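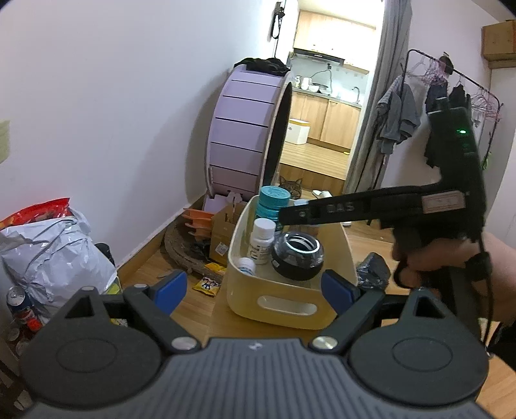
How to sort a basket of half-used bottles (without buying a system)

I don't believe in organising systems. I've bought a few. The worst was a set of stackable dividers from Stusex, which held everything beautifully as long as everything was exactly the size of the jar in the brochure. I own no jars that size. The dividers now live in the shed, in the box they came in.

What follows is a method for one basket. It will not change your life or your mornings. It takes 20 minutes if you stay off your phone, and at the end you should be able to reach the thing you want without tipping three other things on the floor.

What you need

One plastic basket with solid sides and a hole you can get your fingers through. One table. A bin bag. A damp cloth. A marker that writes on plastic, which most of them claim to do and few manage. Try it on the bottom of something first.

You do not need a label maker. I used one for a month and ended up with neat labels on things I'd moved since.

Step 1. Get the basket off the floor

Most advice says to tip everything out wherever the mess happens to be. Do that on the floor and you'll be sorting on your knees next to the cardboard boxes and snack wrappers, and anything small will roll under something heavy. Lift the basket onto a table. Leave the things in it for now.

If you have a cat, accept that it will turn up. Put the lids back on first.

Step 2. Bring the strays to it

Walk through the room once and collect whatever belongs with the bottles. Once only. A second lap is how people end up cleaning the oven. I set a limit of one armful, and whatever I miss can wait until the next round in October, or whenever I get annoyed enough.

Be strict about what counts. The basket is for jars, bottles and tubs that get opened and closed. Bags of food go back to the kitchen. Tools go back to wherever tools go at your place. 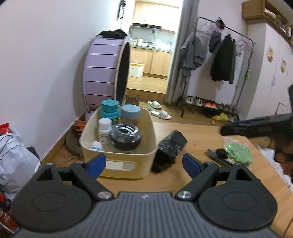
Anything you pick up and can't name goes to one side, and you give it until the end of the job to explain itself. I've read guides that tell you to start a "maybe" box. My maybe box reached the size of a small suitcase before I noticed that I'd never once gone back to it. Use a corner of the table. A table fills up, and then you have to decide.

Step 3. Take everything out and check it

Now empty the basket. Wipe it while it's bare, corners too, where the sticky ring always is.

Go through the bottles one at a time and look for three things: the date, the lid, and whether there's enough inside to bother with. Out-of-date medicine shouldn't go in the household rubbish or down the sink. Take it back to a pharmacy and ask what they do with returns. Don't combine two half bottles of tablets to save room, even if they look the same. Keep medicine in the container it came in, with the label on.

A jar with no lid is a bowl. Either find the lid or find it a bowl's job, but don't put it back in with things that might spill.

While you're at it, decide whether medicine should be in an open basket at all. If children visit, it shouldn't be. A high cupboard with a catch is better, and I'd say the same to anyone with a determined animal. The Flirnley guide I started from skips this altogether and spends a whole page on ribbon.

Step 4. Load it tall to short

The back row is for height. Tall bottles stand behind, short ones in front, and nothing goes in lying down unless it has a screw lid you'd trust over carpet. I was doubtful that this mattered until I tried loading by "category", as recommended, and lost a small bottle behind a large tub for the whole winter.

Don't fill it. If you have to push the last one in, take two out. When a bottle leans, the row is too loose or too crowded, so shift its neighbours before blaming the bottle.

Things under 200 mL or so look tidy at the front but tip easily. Stand them against each other in a corner.

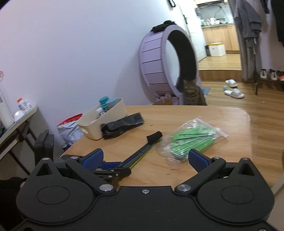

Leftovers are where this job usually falls apart. The basket is done, you feel pleased, and the rest of the table gets shoved into a drawer. Deal with it now, flat things first. Small packets are better kept together in a clear zip-lock, like the green ones on the table, as you can tell what's in there without opening it. Squeeze the air out and it'll stand on edge in a drawer. Soft pouches can be folded over. Long tools never fit anywhere sensible and should be put away first, before you talk yourself into leaning them against the wall.

Step 5. Put it somewhere dull

Pick a spot you can reach with one hand, out of the sun and away from the stove. The bathroom is the traditional choice and a poor one for tablets, thanks to the steam.

Does it last?

Partly. Mine held up for 23 days before something turned up in the basket that had no business there (batteries). I took them out and it was fine again. I'd treat any promise of permanent tidiness with suspicion, including the Galang one that comes with a wall chart.

I also tried the Trarnow tray inserts, on the theory that a rigid base would stop the wobble. They stopped it a bit. They also took up a good part of the basket, and I went back to plain plastic.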